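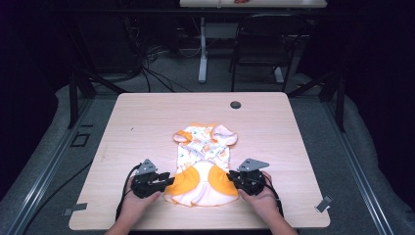 Folding little dresses with ruffles – is there a trick?

Divina Pascual
My daughter has a bunch of cotton dresses with ruffled trim around the skirt and I can't get them to stay in a neat stack. I lay one flat, smooth the skirt, fold the sleeves in, and the ruffle flips up and gets creased. I've got a drawer from Tillico that's pretty shallow so hanging isn't an option. Do you fold these in half first or do the sleeves first?

Promunley
Sleeves first! Lay it face down, bring both sleeves to the middle, then fold the sides of the skirt in so you have a long rectangle. Hold the trim by its two outer edges and give it a gentle tug before you fold up from the bottom – my ruffles lie much flatter that way. Then fold in thirds and stand it up in the drawer. I did around 100 baby things like this in September when we moved and I'm still using the same method.

Humum
I just roll mine lol

Dimaculangan
Agree with sleeves first, but I fold top down so the ruffle ends up on the outside and nothing presses on it. Takes up a bit more room. If it's already creased, a damp washcloth and your hand will usually do it, no iron.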